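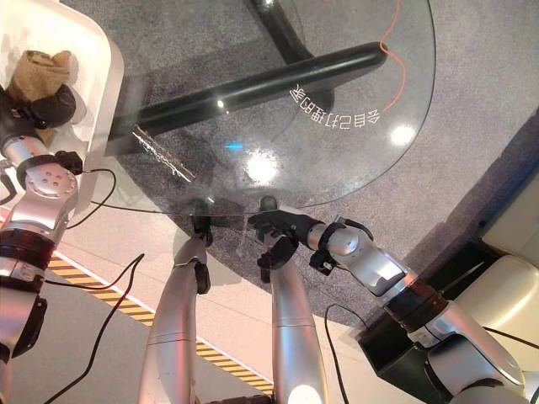
# Pelledel setlists

Every Pelledel gig I could find, typed up song by song, in one plain CSV you can open anywhere. It began as a notebook, then a spreadsheet, and now it's a proper little dataset with 2557 rows, one for each song played on a night. If you love this band half as much as I do you'll lose an evening in it!

## What's in it

- `gigs.csv` – 88 gigs, with the town, the venue, the month and who else was on the bill
- `songs.csv` – the 2557 rows, in the order they were played
- `titles.csv` – one spelling for each song, plus the other names it has gone by on tapes and posters

The first two join on `gig_id`. In `songs.csv` the `encore` column is 1 or 0, and `source` tells you where the row came from: `tape`, `paper` (a setlist off the stage) or `memory`. Please look at `source` before you start an argument with your mates. The memory rows are good on what was played and a bit shaky on the order.

## The good bits

The Skalotby shows are my favourites. The band played 29 songs on the first night and 30 on the second, and the openers are completely different. We have tape for both, and the second one has the long version of "Fladix" with the false ending, which I'd only ever heard people talk about.

The Paisan tour is nearly all paper, in the drummer's handwriting, with half the titles shortened to a letter or two. "P.S." could be two different songs. I've put it down as "Paper Stairs" wherever it comes before the slow one, and marked `unsure` in the notes column so you can undo it if you disagree.

## Things to watch out for

- Soundcheck songs are left out, even the lovely ones.
- A medley counts as one row. The parts are in `notes`, split with a slash.
- Support slots are in, but they're short, so take them out before you work out an average set length.
- If a gig was called off it has no row at all.

## Using it

Do what you like with the files – make charts, build a playlist, print them and stick them on the wall. A link back is nice. The tapes themselves aren't here and I can't send copies, sorry.

## Fixes

Open an issue with the `gig_id` and tell me what you've got. Photos of stage setlists are brilliant, even crumpled ones. The next update is due in June.

## Comments

**tapehiss**
Great work. The Skalotby first night is missing the instrumental before the encore, I can hear it on my copy. Will open an issue.

**second_row_left**
I was at four of these and had forgotten one completely. Thank you!!

**mono_mix**
"P.S." is "Post Script" on the Paisan tour, I'd put money on it. They'd dropped "Paper Stairs" by then.

**tapehiss**
They hadn't, it's on the tape from the last night.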